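Redid the grid on the big table. Notes for anyone laying out their own, short thread.

Tape first. Blue painter's tape, 50 mm wide roll slit down the middle. The full width eats too much of each cell, and the half width still reads from across the room.

I snap a chalk line, lay the long strips, then the cross strips. Cells are 200 mm nominal. I measured 196 on one row and left it. The error gets absorbed by the next row and the blocks are a lot smaller than a cell anyway.

Don't stretch the tape as you pull it. It creeps back overnight and the ends lift. Press the crossings down with a plastic card. Where two pieces meet mid-run, overlap them 10 mm and keep going.

Blocks and tape lines, three views.
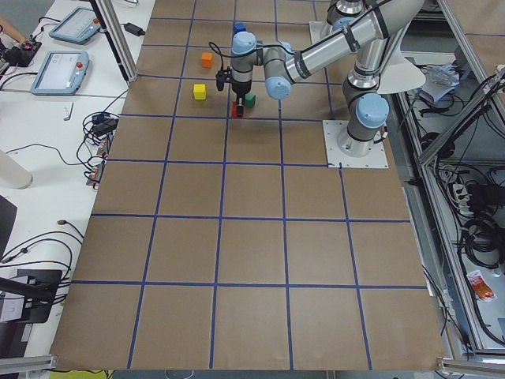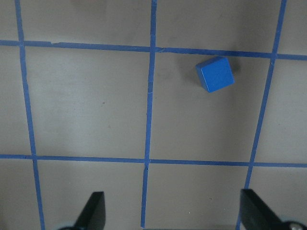
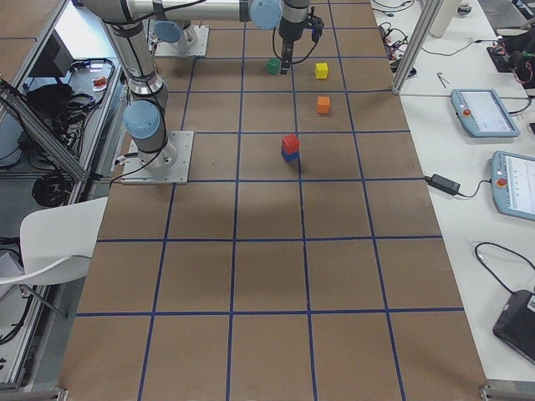
On color: dark blue tape plus a blue block is a poor choice. From a low angle the two run together. Next roll will be white, or I drop blue from the set and go with four.

Kraft paper marks easily and creases if you lean on it. I buy it by the roll from Vasance and swap the sheet when the creases start to tip a stack. Two blocks high is fine on most of it — three is where a crease matters.

Someone asked about cell labels. Tried Promumer dot stickers at the corners in July. They peeled. Now I keep a paper map with rows and columns numbered from the far left corner and write positions as row, column.

Tape removal: pull back low and slow, almost flat to the surface. Pull up and the top layer of the paper comes with it.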